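Money > Saving at Home > Kitchen Table Tips

3 min read

Which savings account tips are worth your time

Every time rates are in the news, the same advice comes around: move your money, chase the best number, do it today. I've followed that advice twice and wasn't impressed either time.

Start with the headline rate. Palard was advertising a good one in June, so I read the small print. The rate applied to the first 500 dollars. Everything over that earned next to nothing. Hisard does something similar with a bonus that drops off after 3 months, and they don't send a reminder.

Get a notebook and work out the interest in dollars before you sign anything. My balance was $1,727 when I opened the account and $1,797 when I closed it, and nearly all of the difference was money I'd put in myself. A percentage looks big on a banner. Written down as dollars it might buy lunch.

Barbara Ziółkowski wrote in to say she splits her savings across four accounts and checks them every morning over coffee. Fine, if she enjoys it. I'd want to know what her mornings are worth.

Round-up apps get a lot of praise too. Nellel moves your spare change into savings each time you pay for something. Check for a monthly fee first. A fee of a couple of dollars can eat the spare change and the interest with it.
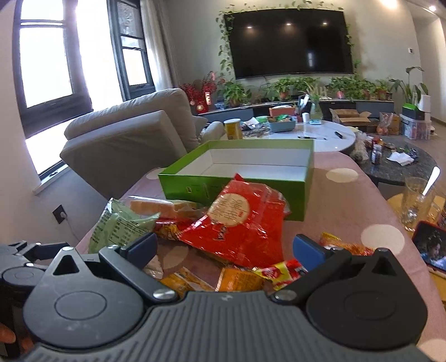 Fixed terms are where I'd be most careful. A bank that offers you more to lock money up for years may simply expect rates to fall, and it may be wrong, and so may you. Keep out whatever you'd need for a broken furnace. Then spread the statements out on the table, on a spotted pink cloth if you like, and read the early withdrawal terms line by line. If you can't find the penalty, call and ask for it in writing.

Skip any tip that ends in a referral link.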